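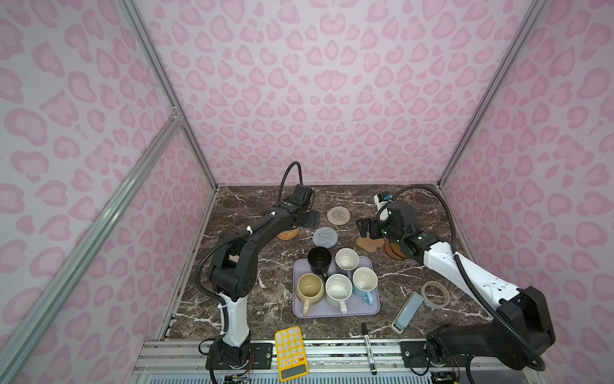
A customer in Mandcombe wrote to us last Saturday wanting to know why anyone would buy coasters that don't match. Fair enough! I used to be a matching-set person myself, and then I started the Luno Mixed Five, and now a row of identical ones looks like a waiting room to me.

So, the set. You get 5 coasters, all different, one per mug. The rattan one is round and woven, and it's the one I reach for with a big heavy mug. Then there's a cotton rope one (soft, a bit fuzzy, and lovely under a thin cup), a small stitched one, a cork one and a wooden one.

The wooden one has a raised rim and a little ring in the middle. I've had mine on my desk since May and it's my favorite of the lot. Wipe it with a damp cloth, dry it right away, and please keep it out of the dishwasher. The cork one is cut like a paw print, though my neighbor insists it's a flower — either way it lies flat and weighs next to nothing.

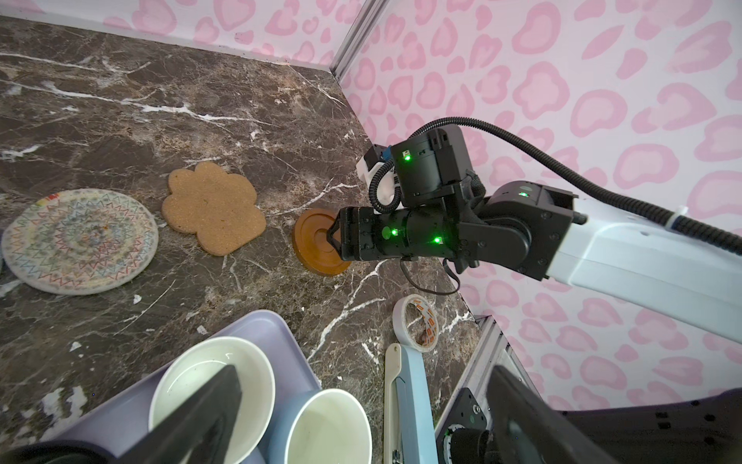
Colors and swaps

We sell the coasters to go with the Sindutik mugs, but they don't have to match up. I like a light blue mug on the brown wood, and black on rattan is hard to beat. If you want to swap one of your five for another kind, put it in the order note and I'll sort it out before it ships. You can have 2 swaps per set at no charge.

The tray is sold separately. It's lavender, with rounded corners and a raised lip, and I use mine for carrying mugs back to the sink.

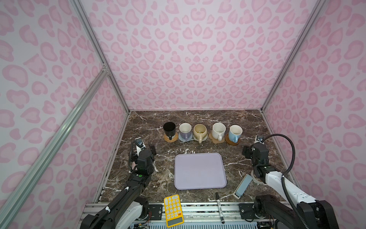
Could you do the tray in a bigger size, asks a reader from Sepúlveda, who has a long table and a lot of visitors. We're looking into it! For now I'd get two and put them end to end.

Caring for the rope ones: cold water, a drop of dish soap, and dry them flat. They curl if you hang them up. Coffee rings come out best the same day. 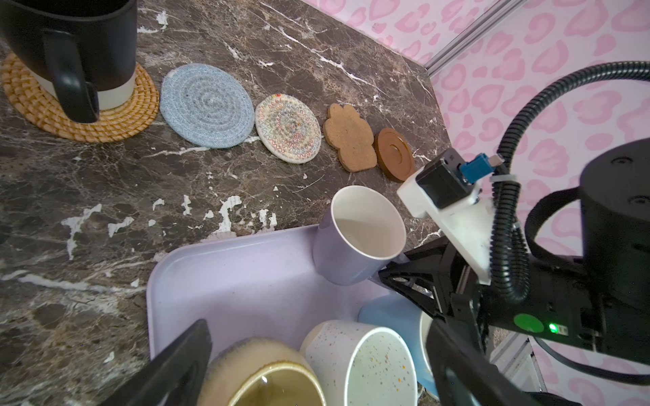 Can I order just one coaster?
Singles are fine, any kind, as long as it's in stock. Shipping is free once you have 20 of them in the cart, which is a lot of coasters, but cafes do it.

Item number for the full set: 3304. The tray has its own page.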